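How a Robot Decides What to Do Next
Trornska Learning Pages – Robots and Software

A robot arm is made of metal, plastic, wires and motors. None of these parts can decide anything. The deciding is done by software, a set of instructions that runs on a computer. This page explains the main jobs that software must do before a robot can pick up a simple object and put it down again.

Job one: Seeing

Many robots have a camera close to the gripper, the part that takes hold of things. The camera sends pictures to the computer. To the computer, each picture is only a very long list of numbers. Every number tells how bright or dark one tiny dot is, or how much red, green or blue it contains.

The part of the software that makes sense of those numbers is called perception. It looks for groups of dots that belong together. A person sees a stack of rings right away. The software has to work out where the rings stop and the table begins.

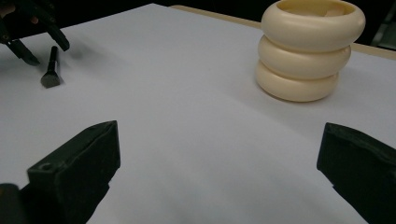 A gripper's view of the table: three stacked rings on the right, a small brush on the left, and a second gripper at the far corner.

Color can make this job harder. Pale rings on a white surface do not stand out as strongly as a black brush handle does. Shadows cause trouble as well. A gray shadow has a shape and an edge, and a beginner's program may mistake it for a solid object. Shiny surfaces bring another problem, as a bright patch of light may look like part of a different thing.

Programmers help the software by showing it many pictures in which the objects have already been labeled. At the Budthorpe workshop, the first set held 100 pictures, and the program still confused shadows with objects. A larger set of 500 pictures gave better results. Learning from labeled pictures in this way is called training.

Job two: Knowing where things are

Finding an object in a picture is only a start. The robot must also know how far away it is. An object that looks large may simply be close to the camera. The software compares what it sees with what it knows about the camera – its height, its angle and the kind of lens it has – and works out a position on the table.

It must keep track of its own parts, too. The fingers of the gripper often show up in the camera's pictures. The software has to recognize them as part of the tool, or it might try to pick up its own fingers!

Job three: Planning

Once the software knows where everything is, it makes a plan. A plan is a list of small movements in the right order. To lift the top ring from a stack, the list might read as follows:

Open the fingers wide.
Move above the stack.
Come down slowly until there is one finger on each side of the top ring.
Close the fingers gently.
Lift straight up.

The planner checks each movement before the robot makes it. It asks whether the arm would bump into the table, the stack or another gripper. If the answer is yes, it looks for a different path. One planner, called Hatley, tested 172 paths before it chose one.
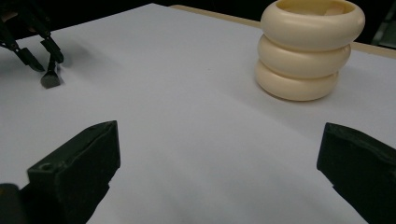 When there are 2 grippers at the same table, planning takes more care. Each one needs space to move, and the space changes from moment to moment. The software may give one gripper the first turn and tell the other to wait. It may also divide the table into areas, so that each gripper works on its own side.

Job four: Control

Control software turns the plan into motion. It tells each motor how far to turn and how fast. It then reads the sensors to find out how far the motor really turned. If there is a small difference, the software corrects it. This checking and correcting is called a feedback loop, and it is repeated many times every second.

You use a feedback loop when you carry a full glass of water. Your eyes watch the water, and your hands make small changes to keep it level.

Try it yourself

Ask a partner to play the robot. Place a cup and a spoon on a table. Your partner should close both eyes and move only when you give an instruction such as "left hand forward" or "stop." Write down every instruction you need before the spoon is in the cup. Then trade places and see whether the same list works again from a different chair.

Words to know

Gripper: the part of a robot that holds objects.
Perception: software that finds objects in pictures.
Planner: software that chooses the movements and their order.
Feedback loop: checking a result and correcting it, over and over.

The next page in this series, "Jacobs Learns to Sort," will be added in August.

Page last reviewed 30th May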